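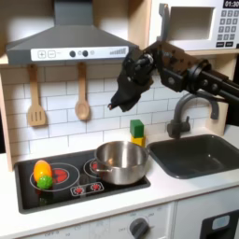 Is it worth moving a play kitchen, or should I buy another one at the other end?

We are moving in October and the movers want everything over 47 pounds listed ahead of time. The play kitchen makes the list. It took me two evenings to put together and I still have a bag of screws I was too scared to throw out, so you can imagine how I feel about taking it apart.

The case for leaving it: it's big, it's awkward, and the new place is a third-floor apartment with a staircase that turns twice. The case for taking it: my daughter runs a restaurant out of it that is open at all hours and serves mainly soup. She has been told about the new school, the new room and the new dentist and took all that very calmly. Then she asked where the kitchen was going and I said "we'll see," which she correctly understood to mean the curb.

The movers (Nandach, if anybody has used them) quoted me 100 dollars extra to take it in one piece, with no promises about the stairs. Has anyone moved one of these whole? And if I do take it apart, will it ever go back together, or do the holes strip the second time?

Posted Mar 10, 2023 by soupoftheday

pallet_jack_phil

Take it apart. You'll hate it less than you think.

I've done this twice with two different kitchens, and the trick is you don't take it ALL apart. Take off anything that sticks up or sticks out, and leave the base cabinet alone. On ours the top half came off with 13 screws and the bottom went up the stairs like a normal piece of furniture.

Things I did the second time and wish I'd done the first:

Take pictures of the back before you touch it. The front is easy, any fool can see where a sink goes. The back is where you'll be guessing.

Tape each bag of screws to the panel it came out of, inside face, painter's tape. Do not put all the screws in one bag marked SCREWS. I have a bag marked SCREWS. It has been to three states.

Pull the hanging utensils and the small stuff first and give them to the kid in a backpack to carry. Otherwise you'll find the spoon in the next tenant's vent.

As for stripped holes, yes, some of them will. Wood glue on a couple of toothpicks, push them in the hole, snap them off flush, let it dry overnight, then put the screw back by hand. Put the drill away. The drill is how they got stripped.
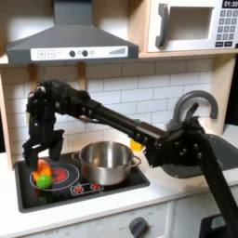
Stainless pot on the cooktop

The other thing is the food. Pack it last and unpack it first. We put ours in a tote marked KITCHEN and it went to the real kitchen, under the real pots, and I spent the first night in a new house digging for a rubber eggplant while somebody cried. It was not always the kid.

margo_in_4C

We used Nandach for a two-bedroom. They were fine. One lamp.

I'd measure the turn on the stairs before you decide anything, corner to rail, and then measure the kitchen on the diagonal. We didn't, and a bookcase lived on our landing until spring.

cheapskate_carl

Sell it and buy a used one when you get there. People practically give them away. Mine was free and the guy helped me load it, pretty fast too.

soupoftheday

Thanks all. Measured the turn last night and it isn't going up whole, so that's Nandach's 100 dollars saved. Carl, I ran your idea past the owner of the restaurant and she'd like to know where you live. Going with the toothpicks. Phil, did you use regular wood glue or something stronger?

pallet_jack_phil

Regular, the yellow kind. Wipe off the extra before it sets.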